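Home | Issues | Articles | Authors | Search
Print this article | E-mail this article
Category: Fantasy Sports Research

4. Auction Drafts and Early Spending

4.1 Data

We collected results from 266 auction drafts run on the Vultance platform before the 2018 season. The last draft in the set closed on September 15, 2018. Leagues hosted by the Markcombe group were left out, as their rosters carry two quarterback spots and push prices at that position well above the norm.

Each manager had a budget of 800 credits. We call a manager an early spender if more than half of that budget was gone before the fourth player was won. Bids came from the draft log, and weekly points were taken from the Gruseck scoring files.
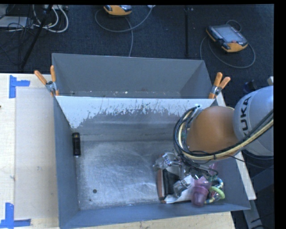
Figure 3. Two gray metal bins, one behind the other, on a light-wood table.

4.2 Results

Early spenders paid more for their top running back and filled their benches with players at the minimum bid. Their weekly scores moved up and down more than those of other managers. By the end of October, 27 of them had dropped every bench player they bought at the draft.

Managers who held credits back did better at wide receiver — mostly in the middle rounds of bidding, when few rivals could still raise. Over 700 bids in the set were placed by a manager with no serious competition left. Waiver moves are treated separately in Section 5, using the Torres index.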